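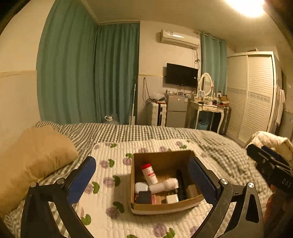 Packing Small Personal Items in Reused Cardboard Boxes
Zodwa Chauke and Debora Marino
17 Oct 2019

1. Purpose
The project compared two ways of filling an open-topped box with small items from a bedroom: by size, with the largest item first, and by use, with toiletries kept together. Packing time and the number of items moved a second time were recorded.

2. Method
Work was done in a furnished room in Pamcombe. The box was set on the bed, on a quilted mat laid over the checked sheet. A mattress gives under load, so the box was leveled by hand before each trial. The item set included bottles, tubes, small cartons and cases. No filler paper was used. Each author packed alternately, and the box was emptied onto the mat between trials. Suitcases were left out of the comparison.

3. Results
Packing by size took a mean of 88 seconds. Packing by use took 13 seconds longer. Second moves fell from 9 to 2 per trial when tall bottles were placed at the back before anything else. Bottles left without a neighbor on one side leaned in both methods. Tubes laid flat in front of a bottle reduced the lean but used floor area that small cartons could have filled.

4. Limits
One box size was tested. Timing was by phone stopwatch and includes some reaction delay. Trials from June were discarded because the item set changed partway through.

5. Further work
Repeat with a divider, and with the box on a hard table. Lid closure was not tested.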